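Brirnenham, August 10, 2018

I handed in my notice at the end of last month, and since then most people have asked me the same question, which is whether I'll miss the train. I won't miss the train. I have started to think I might miss the walk at the other end of it, so I'm putting down what four years of this commute was like before I forget the details.

The journey goes from Brirnenham to Zoddale, with a change at Barta. On paper it takes 48 minutes. I've done it in that time, mostly in the school holidays. A normal morning was closer to 60 and a bad one was as long as it liked. The connection at Barta is four minutes, over a footbridge, and the second train does not wait for the first. You learn which door to stand at. For Barta it's the rear door of the second carriage, which stops level with the bottom of the steps unless they've sent the short train, in which case you run.

My last season ticket cost £2,984. I paid for the first one out of savings and the rest through a loan from work, taken out of my wages each month, and I would recommend that to anyone who is offered it. It hurts less in small amounts. If you're leaving partway through the year, check the refund rules before you pick your last day. The refund is worked out in whole months plus odd days, and in the last few weeks of a ticket you get nothing back at all. I only found this out by asking at the window in Barta, where the man was very patient with me.

The office is on the second floor above a carpet shop. It's always cold before ten and too warm after lunch, so everyone arrives in one set of clothes and works in another. I wore a jacket on the train every day for the first year and then stopped, and went back to it the winter after. A jacket has more pockets than a coat, and you can get at your ticket without undoing anything. 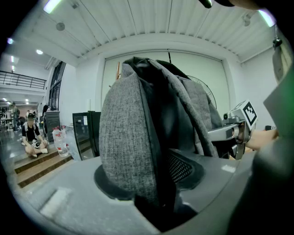 ## What I did with the time

I had plans for it at the start. I was going to learn Portuguese. I got as far as ordering food and asking where the library was, and then the clocks went back and I found I couldn't take anything in before eight in the morning.

After that I read. I got through a lot of library books, mainly crime and a few long histories, and I used to renew them at the little branch in Zoddale in my lunch hour. Crime works well on trains because the chapters are short. Histories don't, as I'd get to a new king just as we pulled into Barta and would have lost him by the other platform.

In the evenings I mostly looked out of the window. There's a stretch after the reservoir where the line runs behind allotments, and I watched one man build a shed over the course of a whole spring. He put the roof on, took it off again, and put it back at a different angle. I never saw him anywhere else and I don't know what was wrong with the first one.

## Who else was on it

I was on nodding terms with a good many people and speaking terms with one. Boonsong Rungrueang got on at Brirnenham too and worked at Civora, a couple of streets from my office. For the first year we stood at the same spot on the platform and said nothing. Then in October the 7.12 was cancelled three days running and we shared a taxi from Barta, and after that it would have been odd not to talk.

He was better at commuting than I was. He kept a notebook of the delays and put in a claim for every single one, and he got me doing the same. The forms are dull but the money does come through, usually within a month. Keep a photo of your ticket and write down the time you arrived, as well as the time you should have.

He also persuaded me to stop carrying so much. I used to bring a laptop, lunch, an umbrella, gym things I didn't use and a second pair of shoes. By the end I had the shoes under my desk and the umbrella on the back of the office door, and the bag was light enough to have on my knees.

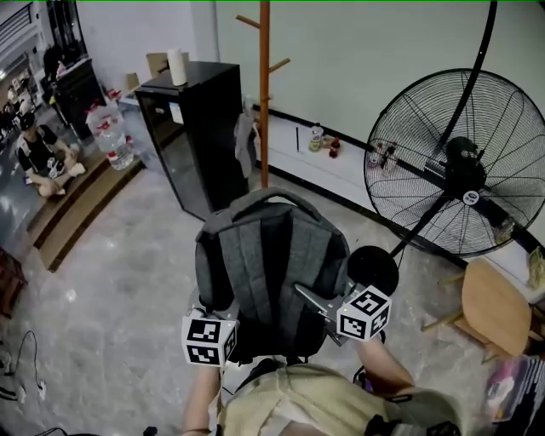

The other thing that helped was giving up on the early train home. I used to rush out at five to catch it, stand the whole way, and get in cross. The one after it leaves twenty minutes later and nearly always has seats from Barta. It made me a bit later for tea and a good deal easier to live with, according to my wife.

## The walk

From Zoddale station you go down the ramp, past the bus stands, and along the canal as far as the second bridge. It takes twelve minutes. In winter it's dark both ways, and they don't grit the path, so you have to go round by the main road, past the tyre place. The rest of the year it's a good walk. There was a heron most mornings on the far bank by the lock.

The new job is a short bus ride away, or half an hour on foot if I go through the park. I start on a Monday. I've got two weeks left on the train before then, and I've still got three library books to take back to Zoddale.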